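**Warkemex Meeting Kit, by Baltberg**

A box of things for managers who would like their meetings to end. The kit holds one desk timer, 17 agenda pads, a deck of question cards and a slim handbook that you can read on a short train journey, including the delays.

It suits teams of up to 9. Larger groups can buy two kits, or ask themselves why they are all in the same meeting.

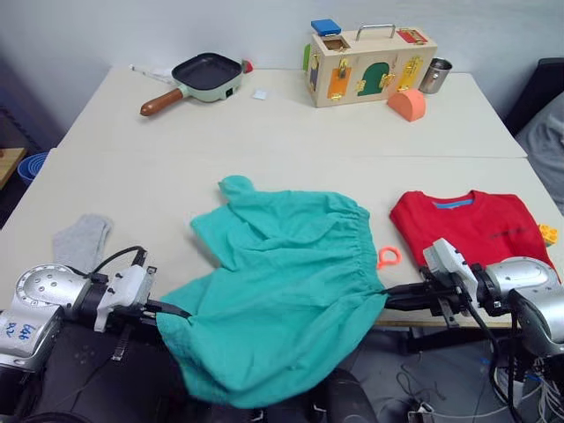 **Do we need a trainer to use it?**

Most teams manage with the handbook alone. If yours has a history, we can send a trainer for a half day, on site or online.

The cards come in three colours: one for decisions, one for disagreements, and one for the item that has been carried over every month since September. Draw a card, read it out, and let someone other than the boss answer first. It feels odd for a week or so.

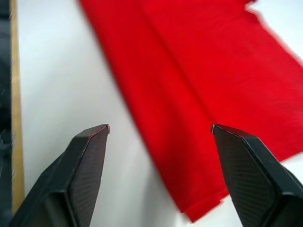

The timer is the part people complain about, usually the people it was bought for. It can't be paused, and we've had plenty of requests. It does have a volume switch, which goes from firm to firmer.

**Versions**

- **Guo**: the standard kit, as above
- **Wonder**: the standard kit plus 3 online coaching sessions for whoever chairs the meeting

The Wonder version costs £350. Guo is priced by quantity, so send us your headcount and we'll reply with a figure. Orders in by noon on Wednesday leave us the same week.

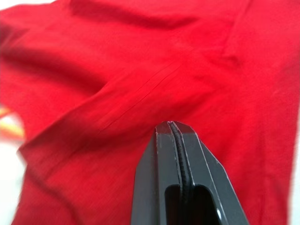

*Red fabric, close up.*

Refill pads are sold separately. Replacement timers too, as some have met with accidents.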